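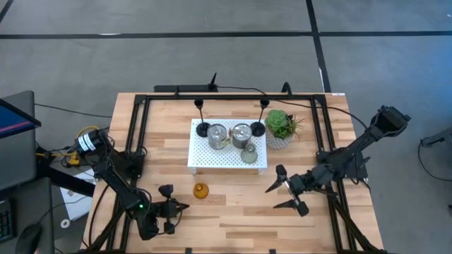

3.2 Aufbau und erste Zweifel

Unser Projekt Ullska ging von einer Behauptung aus, die man in fast jedem Einrichtungsratgeber liest: Ein kleines Podest bringe Ordnung in eine Sammlung von Deko. Wir haben das für den Tisch mit einem niedrigen weißen Gestell mit gelochter Fläche ausprobiert. Darauf stehen zwei schwarze Kerzenhalter, zwei Gläser mit silbrigen Deckeln und eine Glasflasche, die Sukkulenten rechts daneben direkt auf dem Holz.

Überzeugt hat mich das nur halb. Die Kerzenhalter hinten geben der Gruppe zwar Höhe, aber die Gläser dazwischen wirken eingeklemmt. Das bernsteinfarbene Fläschchen steht vor dem Gestell und gehört optisch nirgends dazu. Khải Quách fand genau das reizvoll — ich nicht.

3.3 Befragung

Im Mai legten wir 8 Personen Varianten mit und ohne Gestell vor. Fünf zogen das Gestell vor, drei nicht. Unsere Betreuerin Gertraud Aebischer wollte daraus einen Trend lesen. Bei so wenigen Antworten halte ich das für gewagt, zumal alle Befragten aus unserem Semester kamen.

Offen bleibt, ob die Pflanze auf das Gestell gehört. Der gemusterte Topf ist neben den Gläsern ziemlich dominant. Diese Variante fehlt in der Befragung und müsste nachgeholt werden.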